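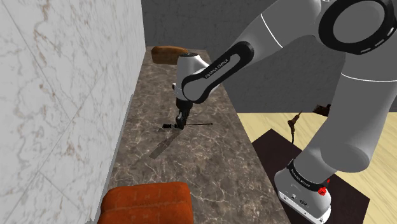
Jinik counter-pick fault: gallery and notes

Print this page | E-mail this page

Putting this up fast because people at Varghese keep asking what happened and the answer is scattered over four threads. Short version: the Jinik job passed grasps that were never grasps, the same release went to the real cell, and the real cell let go of a tool at speed. No one hurt. Cell is locked out until the list at the bottom is done.

Everything on this page is the sim side. Same arm, same counter, same long thin tool we've been running for months. Click through if you just want the pictures, read if you have to sign something.

What went wrong, quick

Prunon is our grasp checker. Sits between the planner and the arm and says yes or no before lift. It's supposed to want contact on both fingers, held, before it says yes. In the release we shipped it was happy with one. One finger touches, width stops changing for a moment, Prunon says yes, arm lifts.

Most of the time the other finger catches up and you get away with it. That's why it lived so long. A pick that's fine and a pick that got lucky look exactly the same in the summary table.

We re-ran the whole set with the contact log turned on. 684 picks. 74 of them passed on one finger. Of those, 5 carried the tool out past the edge of the counter before losing it, and those are the ones that matter for the cell, because past the edge is where a person can stand.

Nothing in the planner was wrong. Please stop re-tuning the planner.

How the handle gets missed

The tool is a pain to pick. Short fat end, long skinny shaft, so the weight is all at one end and the width changes a lot depending where you come down. Grab the fat end and the fingers stop early. Grab the shaft and they nearly close. Prunon was using "stopped early" as evidence of a good grab on the handle, and a finger jammed against one side of a handle also stops early. Same number out.

Looking down past the fingers is where it shows up best. Black cylinder close in by the left finger, and on the other side you've got brown stone showing between its upper end and the right fingertip. Whether a given moment like that turns into a good grasp or a bad one depends on what the checker does next, and ours did the wrong thing. It should wait. It has 200 steps to wait in before timeout and was mostly using a handful.

Black on black doesn't help either. Handle, shaft and fingers are all close to the same dark color, and the reviewers going through stills late in the day were passing these by eye too. Not blaming the reviewers, I passed two of them myself.
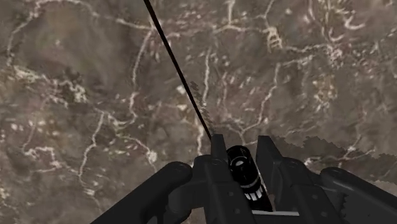 What we tried first (and shouldn't have)

Turned up the grip force. Everyone's first idea. Made it worse: more force from one side just pushes the handle further over, so the tool rotates more before the second finger gets there.

Then slowed the close down. Helped some. Also hid the problem, since a slower close gives finger two time to arrive, and the pass rate went up and everybody relaxed. The checker was still saying yes on one contact. Slow close is out again, don't put it back in without asking.

Then somebody swapped friction values on the stone. No change worth writing down. The stone wasn't involved, apart from how busy the pattern is, which I'll get to.

Then we finaly read the code. One line. An "or" where there should be an "and". It came in with the cleanup last November and the unit test that should have caught it got edited in the same change so that it passed. So that's two things to fix and the second is the one I'd like people to think about.

Why review didn't catch it

Second half of the problem. Even with the checker broken, the side-view scorer is meant to be a backstop. It looks for the tool after lift, and if the tool isn't where the gripper is, it fails the pick. It didn't fail any of the 74.

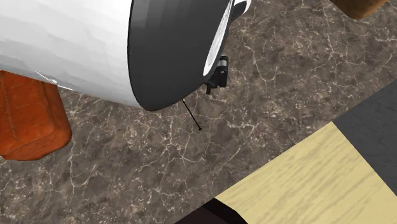

The scorer was written by Flindico on contract, and their acceptance sheet assumes the tool is in view for the whole lift. Fair enough on the old rig. On the new counter layout it isn't true. From the side viewpoint the big white and dark gray links fill the upper left, and all you get of the tool is a thin black rod coming out from under the dark section with a small knobby end near the middle. Rest of it's behind the arm. So the scorer was deciding off a bit of rod, with pale veins running all over the stone behind it. When it couldn't find the rod it filled in the last known position, and the last known position was always right next to the gripper. So, pass. Every time. We've asked Flindico to make "can't see it" a separate result, and they've agreed, no date yet.

The veins: yes, we checked. A few were being picked up as rod. Thin, straight-ish, high contrast, so I get it. Plain gray counter texture brings that down to none in our re-run. But we are keeping the marble in the set, the real jobs won't all be on gray counters and I'd rather have the scorer fail here than out there. Plain one gets added alongside.

At the real cell

No pictures from the cell on this page, they're with the incident form. For the record, in order:

- Release loaded on the Varghese cell in the morning, normal sign-off. Sign-off leaned on the Jinik pass rate, which was junk.
- First picks fine. Operators outside the guard the whole time, as they should be.
- One pick took the tool on one finger, lifted, swung toward the drop bin. Tool came out during the swing. Hit the inside of the guard panel low down and dropped.
- Operator hit the stop. Arm stopped inside its normal distance. The stop chain worked and I want that written somewhere.
- Guard panel has a scratch. Tool has a bent shaft, it's in a bag in the cabinet, please leave it there.

What bothers me: the swing speed was the full one. Cell procedure says reduced speed for the first block of picks after any release. It wasn't set. Screen for it is buried two menus down and it resets to full on reboot, and the cell had been rebooted for the load. So the procedure was followed, speed was set, then reboot, then nobody went back in to look. Easy to do. Going to get done again unless the default changes.

Also the guard. It did its job but it is only rated for what we told the supplier we'd be handling, and we told them blocks and soft goods. Long pointy tools weren't on the list. Re-check needed before tools go back in. Blocks are fine meanwhile.

Fixes, done

- Prunon: both fingers, held, or no lift. In and tested against the full set of 684.
- Unit test put back to what it was and two more added, one for left finger only, one for right only.
- Timeout now returns a fail with a reason. Used to return whatever the last value was. (Yes.)
- Change rule: if you edit a test in the same change as the thing it tests, a second person reads it. Small annoyance, live with it.
- The five past-the-edge picks are saved as a fixed replay. Any release runs them first. One slips, release stops.

Fixes, still open

- Flindico scorer, "not visible" result. Waiting on them.
- Second side viewpoint for the sim, from the other side of the counter so the arm isn't in front of the tool. Needs render time we don't have this week.
- Cell default speed to reduced on every boot. Change request is in.
- Guard re-check for tools. Supplier wants drawings, drawings are half done.
- Planned swing path. At the moment it goes out over the open side because that's shortest. Should go back over the counter. Costs a bit of cycle time, fine.
- Contact log on by default. It was off to save disk. Disk is cheaper than this.

If you're re-running at your own desk

Pull the new Prunon before you do anything, the old one is still sitting in the shared folder under the same name (sorry, will get it renamed). Check the version in the log header, don't trust the folder. Use the full set, the short set only has handle-centered picks and you will see zero faults and come tell me it's fixed.

Turn on contact output for both fingers seperately. The summed one is no use here, one finger pushing hard and two fingers pushing normally come out near the same total.

Look at the gripper view before the side view. If the gripper view and the scorer disagree, go with the gripper view and flag it. Don't average them, someone was averaging them.

If a pick gets flagged, keep the whole episode and not only the last still. The last still is nearly always fine looking, or the tool's gone already and you can't tell how. What you want is the stretch between first contact and lift. Save as replay if you can.

And leave the tool pose random. I know it's slower. Fixed pose is how we got a nice clean pass rate in the first place.

Lockout status

Varghese cell: locked out for tools, open for blocks at reduced speed only, with the key held at the desk. Do not borrow the key to "just try one". Sim: open, no limits.

Will swap in more views when the second viewpoint is rendered. Corrections to the Jinik thread please, not to me in the hallway, I forget them.

Page last changed May 22, 2026

Print this page | E-mail this page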